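The Orkix, Meststead: from picture house to bingo hall and back again
Local History Module, Project Report

Our group chose the Orkix because it is on the way to the bus station and we had all walked past it without looking up. It opened as a cinema with a single screen, 19 rows in the stalls and a balcony that was always too steep. The opening programme promised "comfort on a continental scale". Later letters to the local paper suggest the continent was a cold one.

The building was paid for by Harasym, a brewing firm which already owned most of the pubs in Covititz Street and presumably wanted people to have somewhere to go beforehand. An organ was fitted in its second year, played for 60 nights, and was then left alone until it was sold.

Sources were a problem. The box office ledgers survive only for one June, when 3000 tickets were sold, and we have tried hard not to build a theory on a single month — our first draft did exactly that.

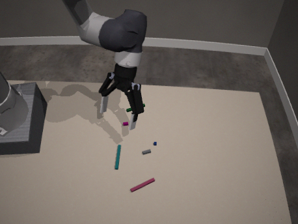

Fig. 1. Simulated robot arm with its gripper open over six small coloured objects.

Bingo arrived when the films stopped paying. The screen was boarded over, the stalls were levelled and the plaster ceiling went a shade of brown that the planning file calls "cream". The balcony was closed, to the relief of everyone's knees.

The present owners show films again in the old circle, which now seats 100. The foyer floor is original. The popcorn prices are modern. We would have liked to see the projection box, but our request is still being considered, and the report was due in at noon.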